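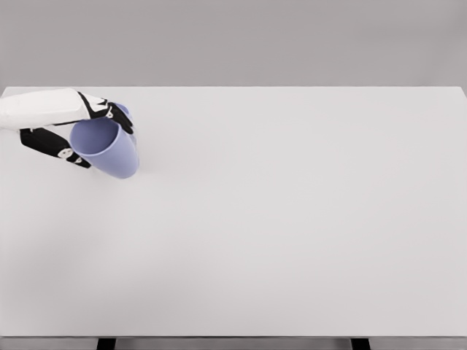 지역사회와 먹거리 4주차 강의 노트
공동체 텃밭과 꾸러미, 그리고 운영비 이야기

지난 시간에 농민 장터까지 이야기하다가 시간이 모자라서 급하게 끊었지요. 질문을 남겨 준 분들이 많아서 반가웠고, 그중 몇 가지는 오늘 내용에 녹여 두었으니 천천히 읽어 봐 주세요.

1. 용어부터 다시
꾸러미(공동체 지원 농업)는 소비자가 철이 시작되기 전에 한 철 값을 미리 내고, 농가가 그때그때 거둔 것을 나누어 받는 방식입니다. 미리 낸다는 점이 정말 중요해요! 씨앗과 퇴비를 사야 하는 시기는 2월인데 장터 수입은 여름에나 들어오니까요. 공동 텃밭은 땅을 함께 쓰는 것이고 꾸러미는 수확의 위험을 함께 지는 것인데, 시험 답안에서 이 둘을 섞어 쓰는 경우가 해마다 나옵니다.

2. 사례: 스토브스카 마을
스토브스카의 꾸러미 모임은 회원 202가구로 첫 철을 시작해 세 번째 철에 486가구가 되었습니다. 듣기에는 참 좋은 이야기지요. 그런데 모임을 처음 꾸린 달랄 다르위시 씨의 글을 읽어 보면 회원이 늘어난 해가 제일 힘들었다고 합니다. 밭은 그대로인데 상자만 늘어서, 이웃 마을 젤라흐의 농가 네 곳과 급히 계약을 맺어야 했거든요. 그해 가을에 나간 상자가 모두 2,344개였고, 늦게 도착한 상자 때문에 탈퇴한 집도 있었습니다.
(수하 하다딘 선생님의 보충 자료에 계약서 양식이 실려 있습니다. 3쪽의 흉작 조항은 꼭 읽어 오세요. 짧아요.)

3. 거리와 저장
가깝다고 늘 싱싱한 건 아닙니다. 잎채소는 거둔 뒤 몇 시간을 어디에 두었는지가 거리보다 크게 작용할 때가 많고, 감자나 양파, 겨울 호박은 저장고만 괜찮으면 이듬해 봄까지도 갑니다. 푸드스카 저장고는 최대 2,000상자까지 들어가는데, 사과와 당근을 한 칸에 넣었다가 당근이 써져서 애를 먹은 적이 있다고 해요. 사과에서 나오는 에틸렌 탓입니다. 저도 집에서 똑같은 실수를 한 적이 있어서 이 대목만 나오면 말이 길어지네요.

4. 가격 정하기
상자 값에는 종자와 퇴비, 품삯, 운반비, 상자 값, 그리고 모임을 꾸리는 사람의 시간이 들어갑니다. 마지막 항목을 빼먹는 모임이 너무 많아요. 리엄 엔트위슬의 글은 이 시간을 품삯과 같은 단가로 잡자고 하고, 파레스 아와드는 회비에서 따로 떼자고 합니다. 저는 앞쪽에 조금 더 마음이 가지만, 여러분은 여러분대로 따져 보세요.

다음 시간까지
엔트위슬과 아와드의 글을 읽고 어느 쪽 계산이 작은 모임에 맞을지 한 쪽으로 써 옵니다. 조별 발표 순서는 히에우 쯔엉 조교에게 물어보시고, 이사 농장 견학 신청서도 같이 내 주세요. 장화가 없는 분은 신청서 아래에 발 크기를 적어 주시면 됩니다.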